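Automation Equipment Plan Approved for Waltholm Site

Aug 17, 2020
2 Comments | 18 Shares

The Plumbridge Automation Office has completed its equipment plan for the coming budget year. The plan sets out what will be purchased for the handling program at Waltholm, what will be leased, and which requests have been held over. Department heads received the full schedule with their allocation letters and are asked to read it before submitting any further requests.

The largest line covers two robot arms for the tabletop handling cell. Bids were opened in June. The contract has been awarded to Halilović, whose price included installation, operator training and a service visit in the second year. A competing bid from Skoden was lower on the arms themselves but left training and spare parts to be priced separately, and the review panel could not compare the totals with confidence until those figures were supplied.

Hand-held grippers are budgeted under a separate line. These tools allow staff to record handling tasks on ordinary desk items before an arm is available, and the work can be carried out at any table with adequate lighting. Luzius Ruchti, who prepared the schedule, has recommended that six further units be ordered in a single purchase so that fingers, mounting plates and fasteners are the same across the group. 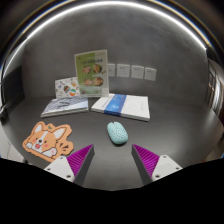 Replacement parts have been moved out of the general supplies account. In prior years, finger pads and fasteners were charged to whichever project needed them first, and the true cost of keeping a gripper in service was difficult to establish. Beginning with this budget, all such parts will carry their own code. Requests should list the tool number and the part required.

Storage and computing costs were the subject of some discussion. Recordings from the hand-held units take up considerable space, and the first draft of the plan made no provision for them. Lwazi Potgieter has since added a storage line, which will be reviewed at midyear against actual use. Project leads are reminded that recordings not assigned to a project may be kept for up to 18 months, after which they will be removed.

Two requests were not funded. The proposed conveyor extension at Waltholm has been deferred pending a floor survey. The request for a mobile base was returned to the originating group for a clearer statement of need and may be resubmitted in the next cycle.

Purchase orders for the arms will be issued once the contract documents are signed. Delivery dates will be confirmed by the supplier in writing, and groups should not schedule work in the handling cell before that notice is circulated. Questions about account codes should be directed to Mr. Ruchti. Questions about storage should go to Mr. Potgieter.

Share this item | View 2 comments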